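**Durketti open nightstand, gray – three stars, and I argued with myself over the third**

I bought the Durketti in March, after reading too many glowing write-ups on Trudora, most of which were posted the week it came out. Nobody can review a nightstand in a week. You need to bump it with the vacuum a few times first.

The listing makes a lot of the "furniture-grade finish." I don't know what grade that is. The paint on mine is thin, and the corners and front edge are where I'd look first if you're buying one used. Touch-up paint is sold separately, in a shade that is close to the original but not the same. I asked Sanance, the store, for a match and got a coupon.
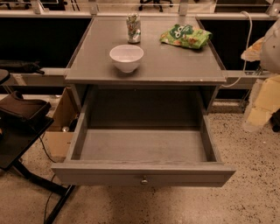 Assembly took 40 minutes, with one spare screw that I have decided not to think about. The instructions say two people. One is fine if you build it upside down on a rug.

The raised lip around the top is the best idea on it. Pens stay put, and so does my phone. It does make wiping crumbs off more annoying than it should be – you end up chasing them into the corners with a cloth.

The claimed load is 40 pounds. I haven't tested that and I doubt the people writing five-star reviews have either. A stack of hardcovers in the open compartment hasn't bowed anything so far. Dust gets in there fast, and I do use the drawer more.

I also looked at the Noh, which also has a drawer and costs roughly 300 dollars more. That one has 700 reviews, many of them worded suspiciously alike, so I passed. If the Durketti goes on sale again, fine. At full price I'd keep looking.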